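Can a robot clean a guest bathroom yet?

Asked by Finn Thiele, Wed 28 April
Category: Home automation

I look after 11 short-stay rooms in Flirncombe, each with its own small bathroom. Floors are covered, we have two robot vacuums and they do fine. What eats the time is everything above the floor: picking up used tissues, wiping the sink, putting bottles back, emptying the trash. Is there a machine that can do any of this today without someone standing next to it? I'm not asking about prototypes in ten years. Budget is open if it saves real hours.

2 answers

Anneliese Bauerfeind
Accepted answer – 27 votes

No, not as something you can buy and leave alone in a room.

I worked on handling tests at Gasberg until October. An arm can pick up a crumpled piece of something thin and light from a counter. Getting it to do that every time, in a bathroom it has never been in, is the hard part. Soft trash has no fixed shape, so every grasp is a new one. Clear or whitish plastic on a white vanity top is also difficult for cameras to pick out.
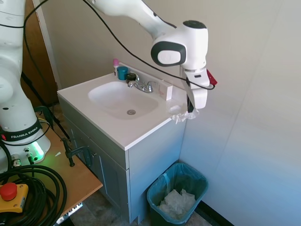
Franka arm at a bathroom vanity, gripper on a crumpled piece at the corner of the counter.

Look at how much else is within reach: faucet, bottle, jars, a small box. A person knows which of those belong to the guest and which are trash. The machine has to be told, or has to guess. Then there is the size of the thing. An arm like that needs a solid mount, power and an emergency stop, and you would have to move it 11 times a day.

Emptying the bin is harder again. Lifting out a bag, tying it and fitting a new one takes two hands and a fair bit of feel. I have seen it done in demos – slowly, and with a person ready to step in.

For your rooms I would spend the money on fewer loose items on the counter and a bigger bin.

tamihana_20
2 votes

We tried the Huveo toilet cleaner in our place. It does the bowl only. Saved us maybe a minute a room and the refills cost too much, so we stopped. Can't say about arms. Wall-mounted soap helped more.

Comment from Finn Thiele: Thanks both. Will look at wall dispensers and ask again next year.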